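Granthorpe packing trial: progress report for June
Prepared for Séverine Royer by Kumiko Kamata

You asked whether the packing work is worth a second payment. My answer at this point is "possibly", and I would sooner say so now than in the final report.

Of the 62 orders planned for this stage, 55 have been packed and checked. The missing ones are all mixed orders, with food and household goods going out together. Sylvain Poulain puts this down to teething trouble. I am less sure, as the same kind of order held us up last time. 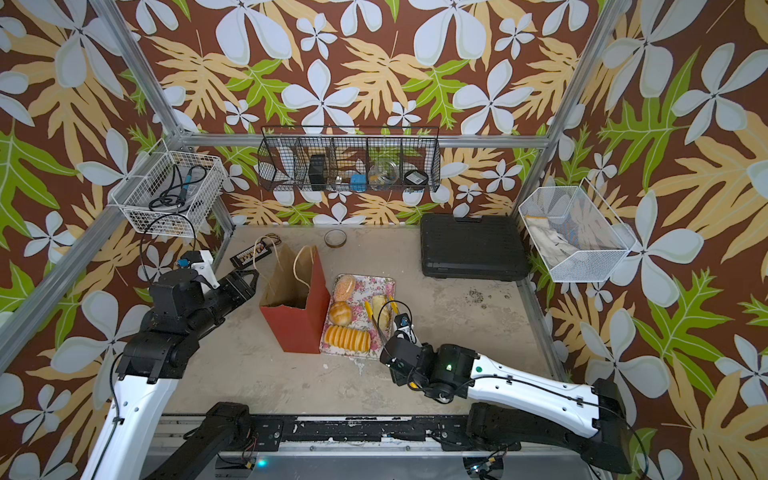
The proposal promised that one standard paper bag would suit almost everything. I doubted that when I read it and I still do. Bread takes up far more room than its weight suggests, and the order sheets go by weight. Blandine Delorme has asked for the sheets to be redone by size, and I support her, though it will cost us time that was not in the plan.

We have bought 1,000 bags from Arnholm against advice to start with a smaller lot. The price was good. Whether we shall use them all is another matter. 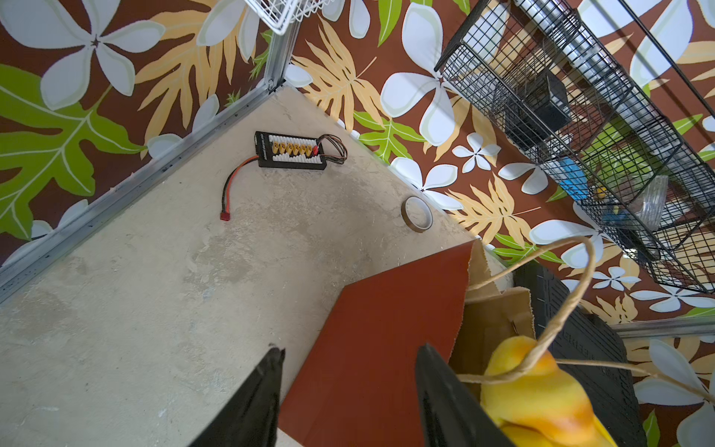 Sorting before packing remains the weakest part of the work. The plan has a line for "small items" and leaves it at that, as if they were all alike. A roll of brown tape, a circuit board with a bundle of thin wires and a yellow-orange toy duck can all be out on one table, and the sheet gives the packer no help in deciding which belong together. Loose wires in particular need a rule of their own. Sylvain has drafted one, but it runs to 2 pages and I cannot see anyone reading it in the middle of a job.

Spending is within the budget, mostly thanks to the shelving from Drasel being put off. I would not count that as a saving.

Please hold the second payment until the mixed orders are done and the new sheets have been tried. I will write again when they have.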